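I have been promising this write-up to my reading group ever since I got home from the open day at the Sinaga lab, and I'm sorry it has taken me this long. It ended up longer than I meant it to be. Make a cup of tea first, is my advice.

# A day among the blue crates: visiting the Sinaga lab

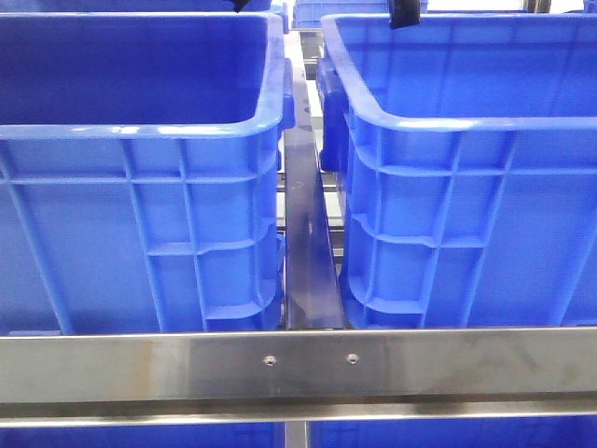
*8 September 2023 · 5 min read*

I should say first that I am not a robotics person. I spent most of my working life in warehouse planning, for a parts wholesaler, and what I know about robots I know from standing next to them and waiting for someone to come and reset them. So when an invitation came around to see what the Sinaga people have been doing with bin picking, I signed up the same evening, and then worried for two weeks that I'd be the only one there who couldn't follow the math.

I needn't have worried! The lab is on the ground floor of the old Brurkon building, past a bicycle rack and a very good coffee cart (go early, the cinnamon rolls run out), and the welcome was as friendly as you could wish. We got name tags, a short talk with slides, and then we were let loose in the room where the work is done.

## What they are trying to find out

The project is called Elon, and the question behind it is one I recognized right away from my old job. When a robot reaches into a crate and comes up with nothing, what should it do next?

The usual answer, as it was explained to us, is to try the same thing again, maybe a little to one side. The Elon method has the robot use the pictures from its wrist, collected on the way down, to decide whether the failed grasp was a bad *aim* or a bad *choice*. Bad aim means the part was a sensible one to go for and the fingers closed in the wrong spot. Bad choice means the part was never going to come out cleanly, perhaps because a neighbor was leaning on it, and the robot ought to leave it alone and pick a different one. Each of those gets its own kind of second try.

It sounds so obvious when you write it down. But I can think of a good many afternoons when I watched a machine go for the same stuck part over and over, and I would have paid real money for one that knew when to give up on it.

The part I enjoyed most was the bit about labeling. They don't have a person mark every failure by hand. The second try does the labeling for them: if a small shift in aim gets the part out, the first miss is filed under aim, and if it takes a change of target, it's filed under choice. The robot builds up its own record of mistakes as it works. There was a lively discussion at the back about what happens when a second try succeeds by luck, and the answer was a frank "that's noise, and we live with some of it."

Push buttons, the industrial kind with the colored caps, make a good test for this. Each one has a smooth round cap on top, then a narrow neck, then a square base, so there are several places you might take hold and they are not equally good. Stand them close together and it matters a great deal which one you go for first. I found myself planning the order in my head, the way you do with a game of pick-up sticks. I would have left the tipped one on the right for last, and a woman next to me thought it should go first, and we debated it quite happily until the next group came in.

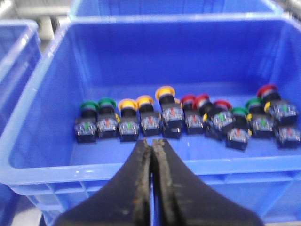 ## The results, as far as I could follow them

There was a poster in the hallway with the numbers on it, and I copied them into my notebook as carefully as I could. In the May trials they ran 146 crates through the cell, once with plain retries and once with the Elon method. With plain retries, 17 crates had to be handed over to a person. With the new method it was two.

I asked whether the crates had been packed the same way both times, which felt like a rude question, but it was taken very kindly. They had been, as closely as hands can manage it, using photos of each layout as a guide. It was also pointed out to me (and I appreciated this) that the gain was much smaller when the contents were all of one kind and well spread out. If the first try nearly always works, a clever second one doesn't have much to do.

Mixed contents are where it gets interesting, and I was glad they hadn't kept to the tidy cases. A bottle lying down offers a long body and a cap, and those call for different grips. 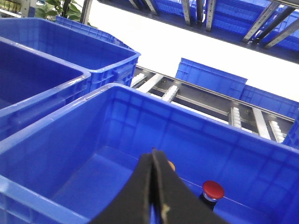 My old colleagues would have asked about speed straight away, so I did too. The thinking step adds a short pause after a miss, which you notice when you're standing there, and none after a success. Over a whole crate the lab reckons it comes out ahead, as fewer tries are wasted. I'd have liked to see that on the poster as well, and I was told it will be in the longer paper.

The other thing I kept coming back to was how little the method gets to work with. On a screen beside the cell we could watch what the wrist camera sends, and when the arm is on the move the picture smears badly. I had imagined something crisp, like a product photo. The software has to make its guess from views where I could barely tell what I was looking at, and the team had chosen to keep those in the training set and not throw them out. A model trained only on the sharp ones did worse, they said, once it was put to work on a moving arm.
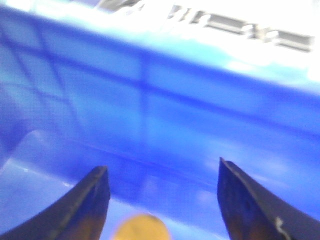 *Wrist view with the fingers open and something round and yellow between them.*

## Odds and ends

Lunch was in the Brikell room upstairs, sandwiches and a lentil soup that I went back for. I sat with a couple of people from a mail-order business who wanted to know whether any of this could be bought yet. It can't. It's a research setup, and the code will be released along with the paper.

After lunch there was a second, shorter talk on the parts that still give trouble. Clear plastic was on the list, and so was anything that rolls when it's nudged. There was a good question about whether the robot could learn a third kind of failure, where the part is held properly and then slips on the way up. They have tried it. So far it gets mixed up with bad aim too often to be useful, but it's next on their list, and I'd love to come back and hear how they get on.

If you're thinking of going to the next open day, wear comfortable shoes, as there are few chairs downstairs and you'll want to stay longer than you planned. Parking is behind the building, and the sign for it is easy to miss if you come from the river side. I drove past it twice.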